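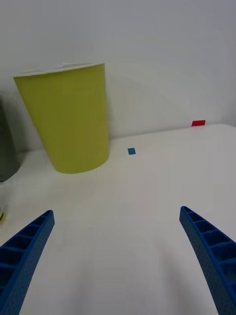 Que material vocês usam para imprimir dedos flexíveis de garra em casa?
TPU 95A resolve quase tudo, com paredes finas e impressão bem lenta. Abaixo dessa dureza a maioria das extrusoras começa a sofrer.

Tópico: Garra fin-ray na oficina compartilhada, copo amassa, garrafa escorrega
Fórum > Robótica caseira > Projetos em andamento

dkerekes
14 abr 2023
Pessoal, estou desde fevereiro montando um bracinho na bancada da oficina (o projeto chama Pallow, não perguntem) e cheguei na parte chata, que é pegar coisas de verdade. Os dedos são azuis, em treliça, com aquelas costelinhas que dobram em volta do objeto. Com copo de papel vazio eu fecho um tiquinho a mais e ele vira ovo. Aí baixo a corrente do servo e a garrafa de chá escorrega na subida. Queria um ajuste só para os dois! Será que é pedir muito?

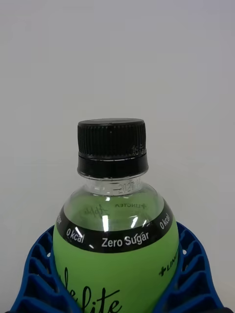
O limite de corrente está em 165 mA agora, e nesse valor a garrafa sobe umas vezes e outras não. Já lixei a face interna dos dedos e não mudou nada. Alguém usa fita de silicone?

farkas_oficina
Sobe mais devagar, primeira coisa. Meu braço fazia igualzinho e metade do problema era a aceleração no começo do movimento. E pega a garrafa mais perto do centro de massa, que com líquido dentro ela quer girar.

tamaskun
Discordo do Farkas, velocidade aí é remendo. O que falta é atrito. Colei uma tirinha de silicone de 15 mm em cada dedo e acabou a novela. Ah, e um ajuste só para copo e garrafa eu não faria nunca, faz dois perfis e pronto.

farkas_oficina
Silicone junta pó que é uma beleza, Tamás. Numa oficina onde tem gente cortando MDF do lado, em uma semana você está limpando dedo com álcool. Passei por isso com o meu Flena.

tamaskun
Limpo o meu de vez em quando, dá menos trabalho do que ficar caçando rampa de aceleração, rs

dkerekes
Calma, gente, vou testar os dois! Sobre os perfis: eu queria evitar porque aí o programa precisa saber o que está pegando, e por enquanto ele só sabe a posição. Se bem que dá para ler a abertura do dedo na hora que encosta...

drikberg
Isso, usa a abertura. O meu fecha devagar, vê quando a corrente começa a subir e dali anda só mais 28 passos do encoder. Para copo de papel uso bem menos. Quantas costelas têm os seus dedos? Se a parede estiver grossa demais ele nem chega a abraçar a peça, só empurra.

dkerekes
Não contei as costelas, peguei o modelo pronto e só mudei o encaixe do parafuso. A parede ficou em três perímetros, pode ser isso mesmo. Vou reimprimir com dois.

tamaskun
Com dois perímetros rasga. Imprimi assim uma vez e abriu na base, bem no raio.

drikberg
Rasgou por causa da temperatura, aposto. Os meus de dois já passaram de 1.000 ciclos sem trincar. Seca o filamento antes, Dénes, TPU úmido gruda mal entre camadas.

dkerekes
Filamento já está na secadora. Se abrir na base eu volto aqui e dou razão pro Tamás. Alguém me diz que raio usa ali embaixo?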